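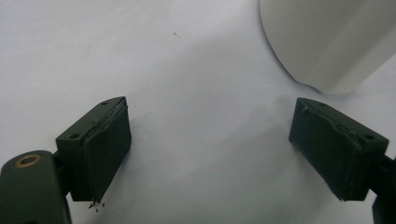 Sostumham pier, question for anyone who fishes it regularly. Drove up from Rorkdale with my brother in law last weekend, first trip this year, and we got told two different things about the day permit. Guy at the bait counter says you need one for the whole pier, guy on the pier says only past the second gate. Sign at the gate is so faded you can't read it. We paid to be safe but I'd like to know before I bring the kids. Also looking for advice on stopping rubber from going to bits, the dark pad in my pic is frayed all along the top and leaving crumbs on everything white. My rod butt grips are heading the same way. Is it salt? Sunscreen?
– pletden_pete

Reply from mudflat_annie
Permit is for past the second gate only. Been that way for years. The bait counter sells the permits so draw your own conclusions lol

Reply from Ľubomír Kolář
Annie that was true until they redid the rules. Now it is the whole pier in August and past the gate the rest of the year. I have the leaflet in my car, dated 2024-03-21. I can type out the part if people want.

Reply from mudflat_annie
Yes please because I fished the near end last August and never got asked for anything

Reply from Ľubomír Kolář
"A day permit is required on all sections of the pier during August. At other times a permit is required beyond the second gate." Getting asked and needing one are different things Annie.

Reply from mudflat_annie
Fair enough. Still think it's badly posted tho

Reply from hooknslack
Rubber question – sunscreen and bug spray will wreck it way faster than salt. DEET especially. I ruined a good set of grips in one summer. Rinse with fresh water, mild soap, dry in the shade. Once it's crumbling you can't save it, peel it off and start over.

Reply from pletden_pete
Thanks, bug spray would make sense, I practically bathe in it. What did you replace yours with?

Reply from hooknslack
Cork tape on one, heat shrink on the other. Heat shrink is easier but slippery when you've got bait hands.

Reply from dock265
Disagree on cork tape, it soaks up fish smell and never lets go. Heat shrink with the textured finish, not the smooth. And glue the end down or it creeps.

Reply from hooknslack
Never had a smell problem but I wipe mine down evry trip

Reply from mudflat_annie
Back to the pier, what's biting? Last time I got nothing but tiny croaker

Reply from pletden_pete
Same, croaker and a small flounder that went back. Brother in law lost something decent right at the pilings, cut him off clean. We were using squid strips on a bottom rig.

Reply from dock265
Pilings will do that. Go heavier on the leader and fish the last two hours of the incoming. Shrimp over squid up there imo. If you have the kids stay near end anyway, less current and the rail is lower so they can see.

Reply from Ľubomír Kolář
A lower rail with kids is not a plus. I would take them to the Hordiienko jetty instead, it has benches and a bathroom.

Reply from dock265
Jetty is fine if you like weeds. Spent half my day clearing the hook

Reply from pletden_pete
Ok might try both. Will get the permit if it's August, skip it otherwise and stay this side of the gate. Anybody know if parking at the jetty is still free?

Reply from mudflat_annie
Gravel side is. Paved side they ticket, ask me how I know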